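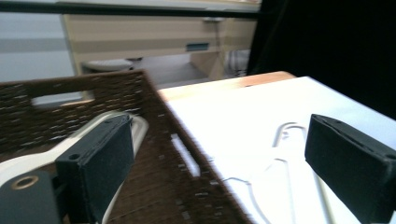
Every few months I get asked whether a robot can put the laundry away yet, and my answer is still "parts of it, if you help." So I thought I'd write up how I test one chore at home, start to finish, so you can try it yourself before you spend money on anything with a motor in it. My chore is tidying up a woven basket, and it's a better test than it sounds. A dark brown basket on a bright white tabletop is easy to find, but a thin white wire thing lying on that same tabletop almost disappears, even for me. Then there's the weave, which is full of tiny gaps, and the handle, which is only a hole cut into the rim. Two padded black fingers have to go somewhere, and picking where is most of the job.

What you need

One basket with some texture to it, one table, a handful of light things to put in it, and a notebook. If you have a gripper you can hold in your hand, great. If you don't, kitchen tongs with felt glued on the tips will teach you a surprising amount (I used a pair for my whole first month).

Step 1: Do the chore with two fingers

Put one hand behind your back and use only the gripper or tongs. Pick up the basket by the rim, move it a foot to the left, set it down. Do that 30 times. You'll find out fast that you cheat all the time with your palm, your wrist and your hip.

Step 2: Write down where you grabbed

I keep three columns: rim, handle hole, other. The handle looks like the obvious choice, but one finger has to pass through the opening, and if you come in at a tilt you bump the edge. Pinching the rim is more forgiving. It also bends on a soft basket, so go slow on the lift.

Step 3: Add the annoying stuff

Now put something thin and pale on a pale table and try to pick it up. A bent piece of wire is perfect and awful. It lies nearly flat, so there's hardly anything to close on, and a camera may not pick it out from the background at all. Try a dark dish towel under it and run the same test again. On my Renwood arm that one change took me from "why did I buy this" to a decent afternoon!

Step 4: Let the machine have a go

Keep the table, the basket and the lamp exactly where they were. I ran 300 tries over the spring and 83 of them needed me to step in, mostly for the thin stuff. Moving the lamp closer made it worse – too much glare off the white top.

Step 5: Change one thing

Turn the basket a quarter turn. Swap it for another one. This is where my setup still falls apart, and I'd be suspicious of any demo that skips it.

So, can they do chores yet?

Moving a basket from here to there, on a table you've set up for it, yes. Clearing a cluttered table without you hovering, I wouldn't count on it. I'm going to try a softer pad on the fingers next and run the whole thing over in October, same basket, same notebook.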